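Homework in First Grade Should Be Measured or Dropped

By Akosua Addo

Flinmont Primary sends home a worksheet packet every school night from the second week of first grade. The packet has a reading page, a number page and a signature line. Most schools in the district do something similar. My position is that the packet should be suspended until the school can state what it is for and how it would know if the packet had failed.

I taught first grade for long enough to have assembled a great many of these packets, so I do not exempt myself. We copied the pages from the previous year's folder. When a page was dropped, it was usually a copier problem.

The usual defense is that homework builds habits. This claim could be tested. A habit is something a child does without being told. If the packet built one, we would expect parents to report fewer reminders in May than in October. Flinmont has never asked. The signature line records that an adult saw the page. It does not record who did the work, how long it took, or whether the child could do the same page the next morning.

The second defense is practice. Practice helps when the task sits slightly above what the child can already do and when mistakes are corrected soon. The packet meets neither condition. All children in a class get the same pages. Lumturie Tomić, who teaches in the room next to my old one, told me that her packets come back on a Friday schedule and are checked for completion only. A child who reverses the same digit all week has by then practiced reversing it.

There is also a cost on the teacher's side. Copying, sorting, collecting and logging took me 3 hours a week, by my own planner. In the same time I could have heard every child in the class read aloud, one at a time. Given the choice, I would take the reading.

Parents disagree with me, and some of their reasons are good. Naa Adjei, whose daughter is in first grade now, says the packet is the only regular information she gets about what is being taught. I accept that as a real need. It can be met with a half-page note listing the sounds and number facts for the week. The note requires nothing from a tired six-year-old at 6:30 in the evening.

Others worry about second grade, where graded homework begins. The concern is reasonable but the remedy is early. Children adjust to a new routine in a few weeks when it is taught in class first, the same way we teach lining up or putting lunch boxes away.
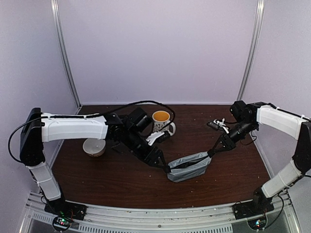 Photo: Jovwood

I would propose a trial of two terms. Two classrooms keep the packet and the others replace it with the weekly note and a take-home book. Reading level and number facts are checked at the start and at the end, using the assessments the school already gives. Parents fill in a short form on time spent and reminders given. The copying budget for the first-grade hall was 800 dollars last year, and the unspent part could go toward books.

A trial this small will not settle the general question. Classes differ, and so do teachers. It would still tell Flinmont more than the current arrangement does. If the packet classrooms come out clearly ahead, I will say so in this column, and the packet should come back with its pages reviewed and matched to each child's level.

The proposal is on the school council's agenda for December. Written comments can be left at the front office before then.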